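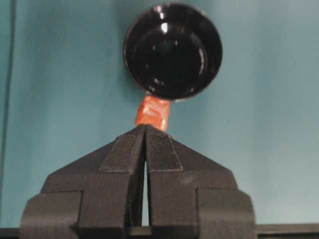
Right, the Clellow Town away shirt. I have owned it for one afternoon and I have thoughts. Short thread, long winter.

First, the colour. The club shop calls it "estuary". I grew up near an estuary and I can confirm it is brown.

It replaces last season's away shirt, which was "graphite", and which clashed with the home shirt of every side in the division that plays in black. There are four of them. We wore the third kit so often that the under-12s thought it was the first kit.

The sponsor is new too. We used to have Haslam Tyres across the front for as long as I've been going. Big white letters, you could read them from the bus. Now it's Hendeo. I have been on Hendeo's website twice and still can't tell you if they sell software or yoghurt.

The sleeve belongs to Emomeo. Same problem, more vowels.

Someone behind me on Saturdays has decided they're a central defensive pairing. "Hendeo's got to win that header." I'm afraid it has caught on.

Price: it went up again. I paid with the face I normally keep for the dentist.

To be fair to the club (I'm trying it out, as a sort of new year thing), they sold 1,000 of the home shirt by October, and for a ground that holds 3,000 and rarely gets asked to, that's very good going. The money went on the drainage behind the far goal. I have stood behind the far goal. Take my money.

Names and numbers are extra. I went for 7, because I always have, and our current 7 was loaned out to Haslam Rovers while the letters were still warm. No relation to the tyres.

He scored for them on his debut. Obviously he did. He'd gone 15 matches for us without troubling anybody.

Someone's asking about the fit. It is "athlete cut". I'm built more for the standing area. I got it on over a T-shirt and then had to be helped out of it in the hallway, arms up, like a goalkeeper who's been told about a bomb.

Sizing up is the advice. The next size up is out of stock until February, and so is the one after that, which tells you a fair bit about our support.

The collar is good, though. Proper fold-down collar, one button, little Clellow bridge stitched on the inside where only your neck will ever see it. I don't know who fought for that in the meeting but I'd buy them a pie.

Replies already full of people who want the 1990s one back, with the zigzags. I had the one with the zigzags. It melted slightly near a radiator. You are remembering being young.

Several of you are also saying a brown kit is bad luck. We lost all our away games in the graphite one as well, so I think the cloth might be in the clear.

First outing is the cup tie at their place, 3pm kick-off, forecast is sleet. I'll have it on over two jumpers, assuming the seams agree.

Update: the seams do not agree. Wearing it as a scarf.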